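Grena gripper

The Grena gripper is a hand-held two-finger gripper designed for assembly at home or in a small shared workshop. It was developed at the Okitz workshop as a low-cost tool for recording household tasks later used to train robot arms.

Design

The tool has a black body and two fingers joined by pivot links. Each finger carries a rubber pad, replaced when worn. The standard build uses 18 screws and weighs 191 grams without the camera – the Flurnia variant adds a longer handle and 17 grams.

Assembly

Parts are printed in eight pieces. Builders usually fit the links first, then the pads, and check that both fingers close evenly before mounting the camera.

Use

Table clearing is a common first task, as it mixes soft, light and awkwardly shaped items.

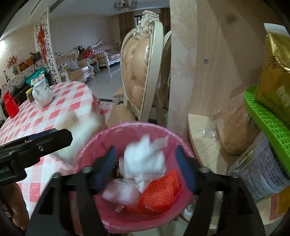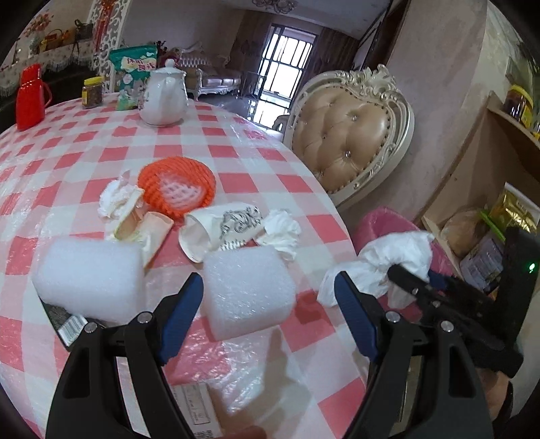 The gripper in a home dining area, with a lined trash bin between the fingers (first) and foam blocks between the jaws (second).

Variants

The Gallegos version replaces the screws at the pivots with pressed pins. It is harder to repair, and most workshops keep the original layout.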